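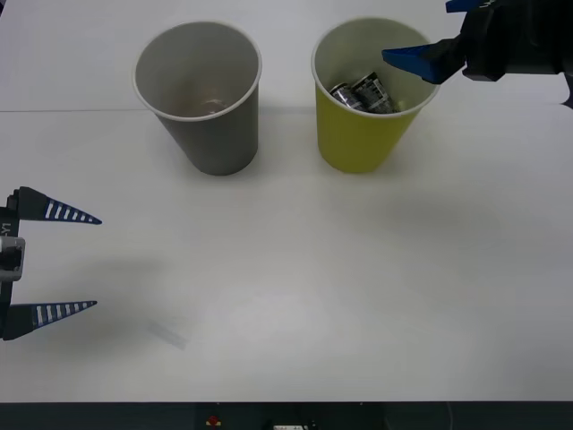 Gray and yellow-green, side by side

November, early evening. My legs have finally stopped buzzing, so I can write. We did it — the whole Csonka loop, 40 kilometers, in the best weather we've had since summer! I'd been dreading the climb out of Pliltska for weeks, and it was every bit as steep as people say, but the larches were bright gold all the way up and I kept forgetting to be tired. There was frost in the ruts until mid-morning. I wore the old shoes after all and didn't get a single blister (the new ones can wait for spring).
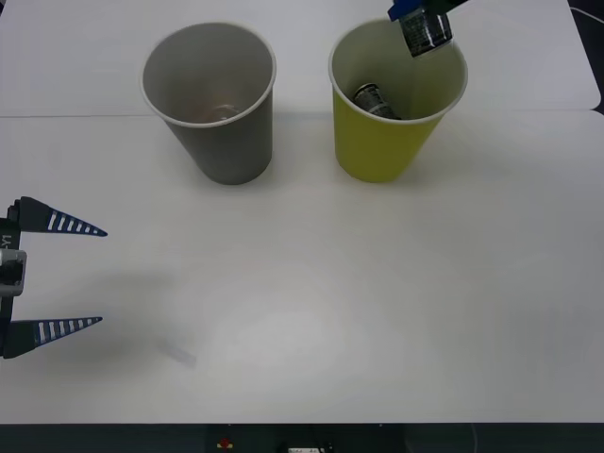

Huvport Trail Runners / Long Distance Group

The top is at 2,503 meters and I'd somehow pictured a proper summit with a cross on it. It's a long grassy hump with a heap of stones and a wind that takes your hat. I loved it. We crouched behind the stones and ate cheese rolls and somebody's plum cake, and I could see clear across to the lake. I'd happily have stayed an hour, but my fingers were going, so down we went.

And the descent — oh, the descent. The first part is loose and I took it like a nervous goat, all elbows, but below 2,000 meters the path goes soft and springy through the pines and you can just let go. I was singing for a good bit of it. I fell once, in mud, slowly, and laughed so hard I had trouble getting up.
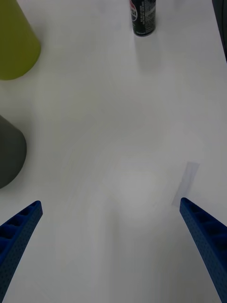 Blue against white

Avodis came up sooner than I expected, first the church roof and then the little bridge, and the bakery was still open. Two poppy seed buns and a hot chocolate. My knee grumbled on the stairs down to the station and it's grumbling now, so ice tonight and a swim tomorrow in place of a run.
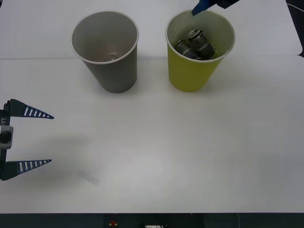
The gray cup, something small and clear at the bottom

Things to remember for next time: thicker gloves, a dry shirt right at the top of the pack, salt for the second half. Also start before seven, because the light under the pines was nearly gone by the end and I'd left my headlamp on the kitchen shelf. I want to try the loop the other way around when the snow clears, with the long grassy side going up. Shoes are stuffed with newspaper by the radiator. Soup's on.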